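Thursday, November 21, 2019

Population notebook, Lorkton run. Picking up where I left off, coffee gone cold.

Reran the cohort model with the corrected birth registers. Old version had the 374 Ojala parish records keyed twice, so fertility in the early decades came out way too high. Fixed that. Curve now flat until the mill years, then climbs. Still steeper than I'd like between the second and third census.

Checked whether it's migration. Registers don't say where people came from before the railway, only surname and trade. So treat all arrivals as one group for now, split later if Estrella finds the boarding house lists.

Infant deaths: the drop starts before the water works opened. 5 years before. Not sure I beleive it. Could be the clerk changing how stillbirths were entered — handwriting changes on the same page.
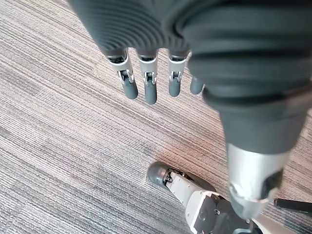 Mervin MacDonald: the clerk did change, see the vestry minutes, but I'd still look at the two wet harvests before you blame the handwriting. Families left in those years and took the babies with them. Fewer births at risk, fewer deaths on paper.

Fair. Need a denominator that isn't just the baptisms. Try back-projecting from the next census, ages 5 to 9, see if the missing kids show up. Doing that tonight on the slow machine.

Household size next. Mean falls by the end of the series but the spread gets wider, lots of singles plus a few huge households. The huge ones are lodgings, surely. Pulen street alone has one with 26 people under one head. Taking lodgings out, keep as seperate table, don't delete.

Clarkedov series arrived in September and I only opened it now. Wages by trade, no women listed at all until the last two ledgers. Column headings shift halfway through. Will need a hand pass.

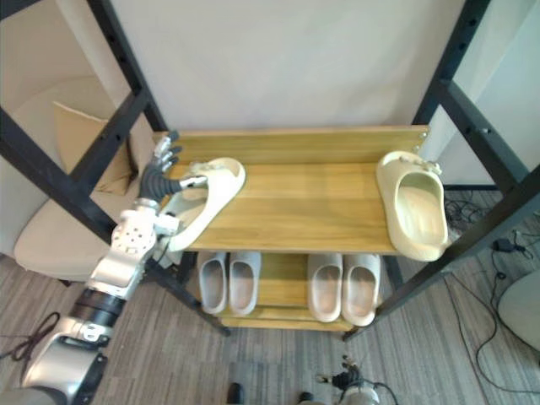
Does the growth still fit a simple Malthus-type ceiling if food prices go in as a yearly input? Only for the first stretch, before the railway — after that prices stop tracking the local harvest and the fit falls apart.

So two regimes. Break at the railway, fit each side alone, compare. Don't let the software choose the break, it picked a year with a missing register last time.

Tried a first pass by hand. Left side good. Right side residuals all lean the same way, which smells like the migration thing again. Parking it.

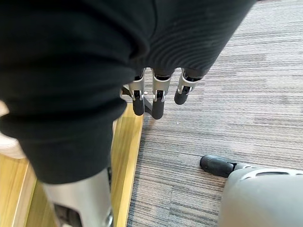
Right hand, fingers below black fabric.

To do
— rerun without lodgings
— ask Estrella Ventura re boarding house lists, and the burial index while she's there
— Clarkedov headings, make a lookup
— back-projection output, check ages heaped on round numbers
— rename the files, v2 final is not final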